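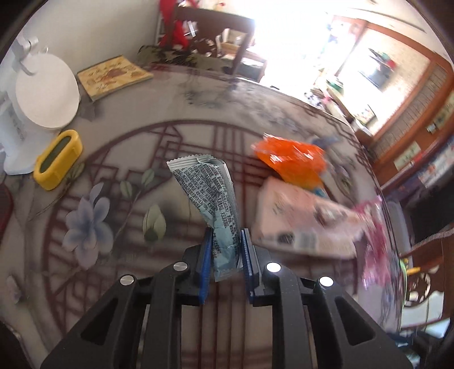 Start With the Gripper: How a Small Shop Can Plan Its First Automation Budget

The first thing most people price is the arm. I understand why. Arms are wonderful to look at, they come with glossy brochures, and it's a thrill to imagine one swinging away at the end of your packing line. But if I could sit down with every small business owner who is thinking about equipment this year, I'd ask them to turn the shopping list upside down and start at the fingertips!

Take a snack wrapper. It's creased, it's light, it has a crimped seal at each end, and it changes shape the moment anything touches it. A pair of jaws with blue gripping pads can hold one upright by the middle, and to me that's a lovely thing to see, because soft packaging is where so many first budgets go wrong. Shops plan around a stiff carton and then discover that half of what they sell comes in film.

Zimville, a snack repacking business that I visited in April, went about it the smart way. Before anyone asked for a quote on a robot, the team wrote down every package they handle. The list came to 51 items. Next to each one they noted the size, the weight, how slippery it felt and how much it sagged when picked up. Then they marked the 24 that bring in most of the orders and agreed that the first machine only had to be good at those. The rest would stay with people for now.

That list took an afternoon, and it shaped everything that came after (including, I'm happy to say, a much smaller first order).

Try it by hand

A hand-held gripper is a terrific planning tool. You hold it, you squeeze, and you find out in a minute whether the jaws open wide enough and whether the pads grab film or slide off it. Use your real products, and use the worn ones too, the bags that have been at the bottom of a box. Do it on an ordinary table with the usual stuff lying about. Shiny wrappers pick up glare from a window, and if you plan to add a camera later you'll want to know that early, while lighting is still a cheap line on the page.

Write down which packages needed a second try. Those notes are worth more in a meeting with a supplier than any spec sheet.

What goes on the budget page

Fuchs, the integrator Zimville chose, asks customers to split the budget into the machine and everything around it. I love this habit. Around the machine you'll find mounts, guarding, cabling, lights, spare pads, training hours and the time your line stands still during setup. Pads deserve their own row. They're small, they wear, and you want a drawer full of them before you need one.

Ask for a support price over 24 months and put it on the same page as the purchase price. Pullavell, a bakery supplier, compared its quotes that way and ended up picking the one that had looked more expensive at first.

Leave room, too, for a change of packaging. If marketing switches to a thinner film next spring, someone has to test it, and that someone should have hours set aside.

Buy in steps

Kumgate, which packs tea and sweets, ordered 2 gripper styles and no arm at all in its first round. The arm went into the following year's plan, with the payload and reach worked out from real trials. It made for a slow start on paper and a very cheerful second year, and the same two grippers are still in use on the sample bench, next to the box of spare pads.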